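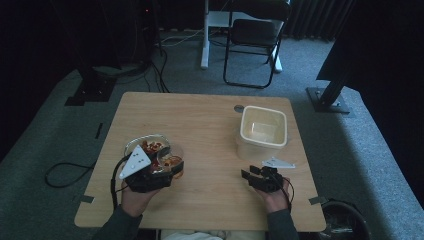
Right, a thread about packed lunches, because three of you have asked and I keep typing the same reply with my thumbs on the bus.

I started bringing my own in February. Before that I was a Prateson's meal deal person, every single working day, same sandwich, same crisps, same fizzy water I didn't even like that much.

What tipped me over was going through my bank statement for something else entirely (a gym I'd left and was still paying for, different thread, still cross) and adding up the Prateson's lines. About £950 in a year. On sandwiches! And I'd have told you I was careful with money.

So. First fortnight I did it all wrong. Made a giant vat of lentil soup, ate lentil soup, hated lentil soup by the fourth day and went back to Prateson's with my hood up.

Soup is fine. Soup five days running is a punishment. I now never make more than two portions of any one thing.

The person who sorted me out was Genowefa Wasilewska, who sits across from me at Plidow and has been bringing lunch to work for 34 years. She doesn't plan anything. She cooks tea, and before anyone sits down she takes her lunch out of the pan.

BEFORE anyone sits down. That bit matters. If you wait until after, there's a spoonful of rice left and half a carrot and you tell yourself it'll do, and then it's twenty past three and you're eating biscuits out of the meeting room.

Second thing I got from her: chop once. I do peppers and carrots in the evening while the radio's on, enough for a couple of days, straight into a tub with a lid. Takes me 11 minutes if I don't wander off.

Peppers last better than you'd think. Cucumber doesn't, it goes slimy and takes its neighbours with it. Tomatoes I leave whole until the morning. Apple I've given up on, I know about the lemon juice, I can't be bothered with the lemon juice.

Tubs! I've got opinions about tubs. You want see-through ones so you know what's in there without opening four of them at the fridge door with your coat on. And all the same size, so the lids swap about.

I used to have a whole drawer of takeaway tubs and odd lids and not one of them matched. Took the lot to the recycling, bought one set of six from Jasińska, the hardware shop next to the chemist. Down to five now, one got left on a train to my sister's.

Someone's asked about leaks. Dressing goes in an old jam jar, a little one, standing up in the side pocket of your bag. I learnt this by getting vinaigrette in my passport.

(I don't know why my passport was in my work bag either.)

Things that have gone well cold, in no order: roast veg with couscous, leftover sausages cut up with mustard, noodles with peanut butter and soy, potato salad, omelette sliced into strips - that last one sounds grim but try it with chilli sauce.

Things that haven't: fish, for reasons to do with my colleagues and not with the fish. Anything with a fried egg. Pasta with cream, which sets like grout.

A few of you said you'd miss getting out of the building. I did too, for about a month I ate at my desk and got very grumpy. Now I take the tub out to the bench by the canal if it's dry and do a lap of the block if it isn't. My phone says I get 3,000 steps out of that on a good day, which I choose to believe.

And I still buy lunch sometimes! There's a café called Eletti round the back of the station that does a hot aubergine sandwich, and when we've had a rotten morning I go and have one with no guilt at all. It's nice again now that it's a treat. The meal deal was never a treat, it was just there.

What I spend now, I couldn't tell you to the penny, it's tangled up in the big shop. It's a lot less. The difference went on a new washing machine, so not exactly glamorous.

Replying to the person who said "some of us have kids and no time for this" - fair enough, and I've only got myself and a cat to feed. Genowefa did it with four boys in the house, but she also irons tea towels, so I'm not holding her up as normal.

Tomorrow's is leftover chickpea thing and the last of the peppers. If anyone's got a decent cold recipe that uses up half a cabbage, please put it underneath, I've got half a cabbage.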